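Student project: conveyor sorting cell, want opinions before October

tapeworm_181
Our club is doing a pick and sort cell for the Vostitz student challenge. Arm over a short green conveyor, orange cylinders come down it, gripper moves them to the green or yellow tray. Elaheh Kiani is our advisor and she says the layout is fine. I'm less sure. Tell me what's wrong with it.
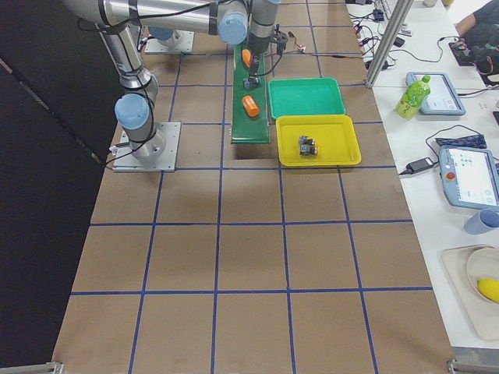 Build Logs & Student Projects

nouri_fan
What's the tape grid for? If you're teaching positions by eye off blue tape, you'll be reteaching all month. We tried it. Tape moves.

tapeworm_181
Rough placement only. Supposedly. The pitch to the club was "5 minutes to reset the cell" and I have yet to see it.

Ultix_Owen
I disagree with nouri. Tape on cardboard is fine for a first build. Our team spent a whole semester on a machined fixture plate and scored 4 points more than the year before. Wow.

nouri_fan
Four points is four points. And any grid line that peels up where two strips cross is going to snag a wire sooner or later.

tapeworm_181
Fair. The part I really don't trust is the speed control. Someone wants to run the belt off one of those little boards with a knob on it and call it "adjustable." It powers up, red LED and all. Great, so does my toaster.

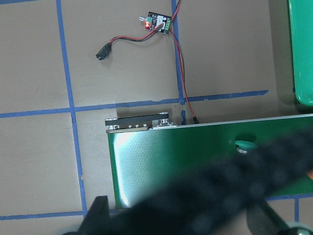 And the leads just lie across the table. I asked what happens if a finger catches one on the way down and got a shrug. The rules want 30 clean picks in a row, and I don't believe a hand-set knob gets us there.

Ultix_Owen
Knob is fine if you set it once and put tape over it. Belt speed isn't your problem. Do you know where the part is when the gripper closes?

tapeworm_181
"It should be in the same place every time." Direct quote from our Nivura writeup.

nouri_fan
lol. Put a hard stop at the end of the belt. Cylinders roll.

Ultix_Owen
OK, that one I agree with. Also tie the wires down before you touch anything else.

tapeworm_181
Will do the stop and the wires. Keeping the knob under protest. If we get past ten picks I'll post the log.

Contact the moderators | Copyright Nivura Forums | Back to top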